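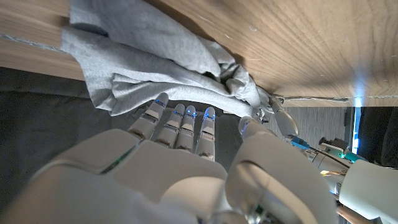 木板面上那块浅灰色的布，还没叠。

1/ 在Iseo湖边找房子找了大半年，上周终于把租约签了。过程比预想的麻烦，记几条，给打算在湖区长租的人参考。我只说自己碰到的情况，别的镇可能不一样。

2/ 先说房子。两室一厅，三楼，没有电梯，离湖边走路六分钟。客厅朝西，下午很亮，夏天估计要装遮阳。厨房是房东自带的，柜子旧一点，灶和烤箱都能用。有一个地下储藏间，放得下两辆自行车。

3/ 中介是Sodetti，接待我的是Svenja Hollenstein，德语和意大利语都讲，邮件回得快。佣金按一个月租金算，签约当天付。之前联系过另一家，看房之前就要我先交定金，我没交，也就没去看。

4/ 租金每月1000欧，物业费另算，每季度300，包括楼道清洁、公共用电和垃圾。暖气不在里面，每户单独计量。这一点广告上写得含糊，只写了“费用另计”，一定要问清楚是哪几项，让对方写进邮件。

5/ 押金是两个月。我要求在合同里写明退还期限，原稿只有“退房后退还”。来回改了两次，最后定在交钥匙后三十天内。

6/ 房东叫Leif Bach，常年住国外，房子平时由楼下的Burgi Mösli代管。看房时她把水表、电表和燃气阀的位置都指给我看了。总水阀在厨房水槽下面靠里，要把抽屉整个拿出来才够得着。

7/ 入住交接那天是周四，早上九点开始，做了快两个小时。每个房间过一遍，墙上的钉眼、地板的划痕、窗户关不严的地方都写进交接单，双方签字。浴室门下面有一块漆掉了，原来的清单上没有，我让他们补上了。

8/ 电表读数2521，水表321，当场拍照，也写进交接单。后来供电公司登记的起始读数跟我的不一样，我把签了字的那页发过去，两天后改过来了。

9/ 有人问家具。合同里写的是“部分家具”，附件列了：餐桌、四把椅子、一个衣柜、一张双人床架，没有床垫。看房时客厅里还有一张沙发，入住时已经搬走了。附件里确实没列，所以我没话说。看中哪件，签字前先对附件。

10/ 合同是四年加四年的那种，租客提前六个月书面通知可以走。我想改成三个月，房东同意了，写在补充条款里。通知要用挂号信，电子邮件不算。

11/ 合同登记由中介办，登记费房东和我各一半。登记完会给一份回执，办居住登记和开水电户都要用，多复印几份。我只带了一份去市政厅，又跑了一趟。

12/ Viktória Antal问为什么不直接买。算过，同一条街上差不多大的房子有一套在卖，加上过户税和公证费，手头的钱不够，贷款要有当地两年的收入证明，我还没有。先住一阵再说。

13/ 噪音：临街那面晚上十一点以后基本没车，早上六点多有垃圾车，玻璃瓶那天声音最大。卧室在后院一侧，关窗听不到。看房最好白天去一次，晚上再去一次，我是第二次去才发现对面酒吧周末营业到一点。

14/ 停车：楼下蓝线要付费，居民证可以申请，要等居住登记办完。等的这段时间我停在车站后面的免费场，走路十来分钟。

15/ Takeshi Yoshida在下面问冬天潮不潮。我十二月来看过一次，北面那间墙角有一点霉斑，房东签约前重新刷过。现在还看不出什么，入冬以后再更新。

16/ 补一条：房屋能效证书记得要。我这套等级不高，窗是双层玻璃，但外墙没有保温。上一任租客的暖气账单我也要来看了，一月和二月那两张最高，按那个数留了预算。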